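Wrist cam only vs wrist + overhead for CPU removal, results

poduval_s
Jan 22, 2023
Posting numbers since a few people asked after the last thread. Task is lifting a processor out of an open socket on a desktop motherboard and setting it in a tray. Policy is behavior cloning from teleop demos. I trained one version on 400 demos and one on 600, same network, same seed list. Wrist camera only in both. The 600 version does better on the approach, but the two are almost the same on the grasp itself. Most of the failures are the pad landing on the heat spreader too far in, so it slides across the top and never gets hold of an edge. 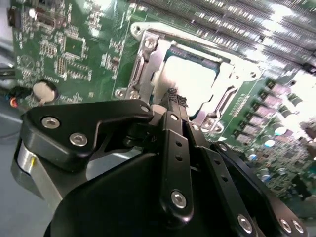 I tried random brightness and contrast during training and it helped a little. Cropping tighter on the socket hurt. My current guess is that the policy finds the bracket fine and then has very little to go on for the last bit of travel.

Next step is adding the overhead view. Harish Pai in our lab thinks that will fix it. I'm less sure.

drotville
How much of that is glare? The heat spreader in your shot is nearly white. If the network can't see where the chip ends and the bracket starts, 200 more demos of the same thing won't teach it.

poduval_s
Some of it, probably. I haven't separated it out. The lamp stayed put for all the demos, so at least it's consistent.

ckuroda
Consistent is worse, in my opinion. It learned your lamp. Move the lamp and run the same eval before you touch the cameras.

Also I don't agree that overhead is the next step. From above, the gripper body covers the socket right when you need to see it. We ran into that on memory modules and ended up dropping the second view.

setora_hegde
Disagree with ckuroda. Overhead isn't there for the last few millimeters. It gives you the board pose so the approach angle is right, and the approach angle decides which edge the pad meets. We got a clear gain from it on connectors.

ckuroda
Connectors stick up. A CPU sits down inside a bracket. I wouldn't carry that result over.

setora_hegde
Fair, but he should still run it.

magana17
Do you log force? With contact on the edge you should see a different signal than contact on top. You could trigger a retry off that and skip the vision question.

poduval_s
Wrist force is logged but not fed to the policy. I looked at 17 failed runs by hand, and in 2 of them I couldn't tell from the force trace what went wrong. The rest were readable. So a retry is possible.

drotville
Then it's a hand-written rule on top of a learned policy, and you can't compare it to your first two rows.

magana17
So make it a third row.

poduval_s
Plan for now is lamp moved, then overhead, then force as an input. Same eval boards for all of them. I'll put the table in this thread.

ckuroda
Please list the lamp positions too.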